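Forums > Automation > End Effectors and Sensing > Wrist board or fixed camera for tray work

Posted 2 June 2019 by L_Bramwell

Our laboratory is comparing two sensing arrangements for tray handling on a printed arm: the Zudlow board carried on the wrist, and a fixed Sedgwick camera overhead. Each arrangement was given 30 trials on the same wooden tray. The wrist board registered the rim correctly in all but 5. The overhead camera missed 20, chiefly where the arm obscured the far wall.

Members are invited to comment on the cable routing. The servo lead presently forms a loose loop to the left of the bracket, and the board cable runs down the right side of the wrist housing.

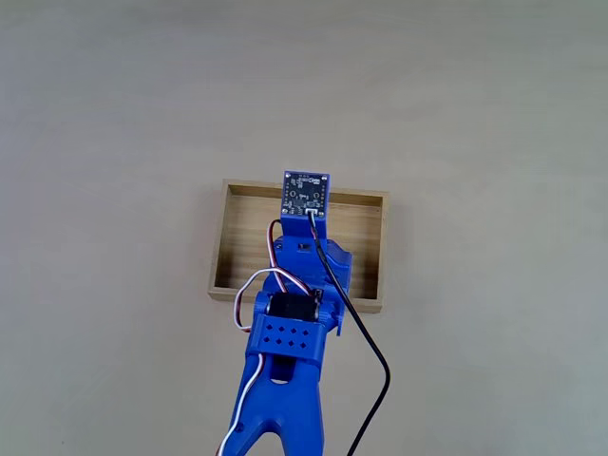 Re: Wrist board or fixed camera for tray work
S_Grabner

I cannot agree that the comparison favours the wrist board. A camera placed directly over the arm will always be obscured. It should be moved to one side and the trials repeated before any conclusion is recorded.

Re: Wrist board or fixed camera for tray work
PMaglaya

I would secure the servo loop first - it passes over the left part of the tray and could catch on the wall. Please leave sufficient slack for full wrist travel.

Re: Wrist board or fixed camera for tray work
L_Bramwell

Both points are noted. The loop will be clipped to the bracket. I maintain that an offset camera introduces a calibration burden our programme cannot carry before October, but a short series of 5 trials will be run and the results posted in this thread.

Contact the moderators | © Prustell Automation Forum | Back to top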